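Teaching by Hand in Coltonville

Bendeo's shop in Coltonville occupies the rear half of a building that used to sell carpet. The company employs four people and has one product in development, a control package that lets a light robot arm learn short household and assembly tasks from human demonstration. There is no programming step in the usual sense. An operator performs the task through the arm, the system records it, and a model is trained on the recordings.

The method is old in outline. Paint-spraying robots were taught decades ago by a worker who took hold of the arm and led it through the job, after which the machine played the same path back. Playback works as long as every part arrives in the same place. Move the part an inch and the robot sprays the air. What has changed is that the recordings are now treated as examples, and the trained controller is expected to produce a motion that was in none of them.

Bendeo collects its examples in two ways. The first is direct guidance, in which the motors are set to cancel the weight of the arm and the operator pushes it by the forearm. The second is remote control. The operator holds a smaller arm with the same joint layout, and the working arm copies it with a short delay. Each has a cost. Direct guidance gives the operator a good sense of contact, but the operator's own hands and sleeves get into the camera view, and the model may learn to depend on them. Remote control keeps the view clean and removes most of the feel. Julián Cabello, who runs the collection work, prefers remote control for anything recorded by the wrist camera and uses direct guidance mainly to check whether a motion is within reach of the arm at all.

The current task set is called Wurnby, after the street where the first trials were run. It deals with small metal parts on raised wooden surfaces. Parts of this kind are hard for a camera. A polished cylinder shows a bright streak that shifts as the wrist moves, and a glossy board underneath adds reflections of its own. Two levels make it harder, as a part on the upper board and a part on the lower one can line up in the view from the wrist while being well apart in depth.
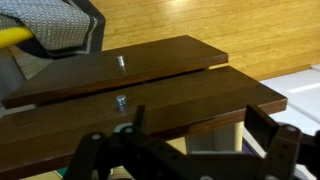
Sepúlveda objects to the emphasis on cameras and says that most failures in work of this kind are failures of touch, which a larger set of pictures will do little to fix. A person closing two fingers on a small part feels it tilt and corrects before it is visible. The remote operator has no such signal and tends to compensate by closing slowly and squeezing hard. The model then learns to close slowly and squeeze hard.

Cabello accepts the second half of that. His answer so far has been to log motor current at the gripper along with the video and joint positions, and to give the operator a small resistance at the handle that rises with the current. It is a crude substitute for touch. It did shorten the closing phase in later recordings, and it made operators less tired, which matters more than it sounds. A session lasts 51 minutes. Past that point the demonstrations get sloppy in a consistent way: approaches become flatter, and the operator stops lifting the gripper clear between attempts.

The Wurnby set held 713 demonstrations in August. Of these, 203 were later removed from training. A few had corrupted files, but most were cut for hesitation. An operator who pauses above a part to think leaves a stretch of data in which the correct action is to do nothing, and a model trained on enough of those stretches will stop above the part and stay there. Bendeo's early controllers did this often. Trimming the pauses automatically helped with the long ones and damaged some of the short ones, where the pause was the operator waiting for the arm to settle. The final cut was made by eye.

Recovery is the opposite case. A missed grasp followed by a second try was once discarded as a bad demonstration. It is now kept, provided the second try begins from a sensible position, and operators are asked to start some runs with the gripper deliberately off to one side. Without such runs the controller has no example of how to get back from an error, and small errors grow until the arm is somewhere the training data never went.

How much of this carries over to a new site is unsettled. The arm, the mount and the camera angle are all baked into the recordings. A wrist camera bent slightly on its bracket is enough to spoil a grasp, so Bendeo now checks the bracket against a printed target before each session – a step that was added after two days of collection had to be repeated. The next round will use the same parts on a different floor, under different lights, with operators who have not seen the earlier runs.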